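Guna Zodiac Card Deck, by Omatow

The Guna deck is a set of 48 cards for people who want to learn astrology slowly, one card a day. Each of the twelve signs has four cards: one for character, one for love, one for work and one for rest.

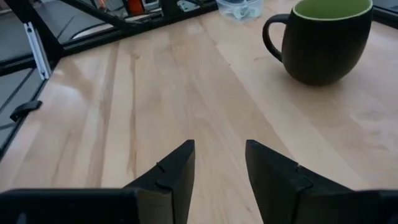 The texts were written by Nhyira Agyeman, who reads birth charts in Kullgate. She uses short sentences and no difficult terms, so a beginner can start with the first card. Every card also shows the element and the ruling planet of the sign.
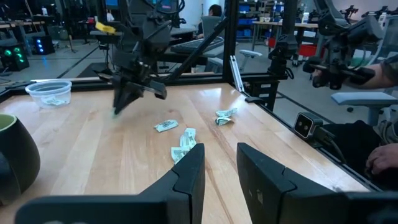
A guide of 34 pages comes with the deck. It explains 3 simple layouts — the daily card, the pair and the full wheel.
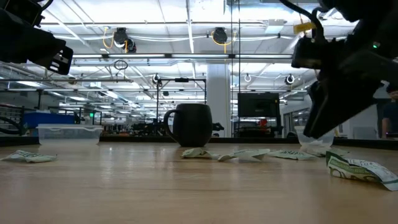 Do I need to know my birth time to use the cards?
Only your birthday is needed. The birth time matters for the rising sign, and the guide has a short chapter on this.

The card backs come in two colors, night blue or sand. Please choose one when you order.
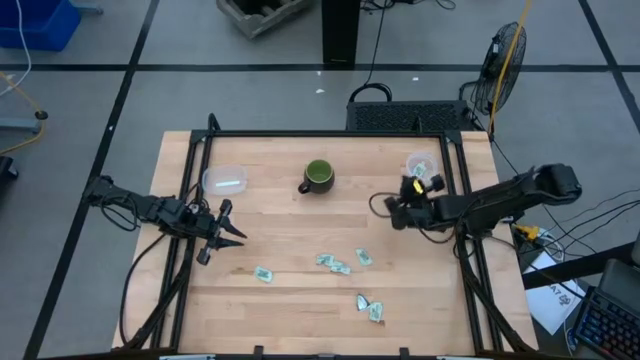

The larger Sung edition, with moon phase cards, will be ready in October. Orders for the Guna deck leave our shop in 4 working days, and unopened decks can be returned.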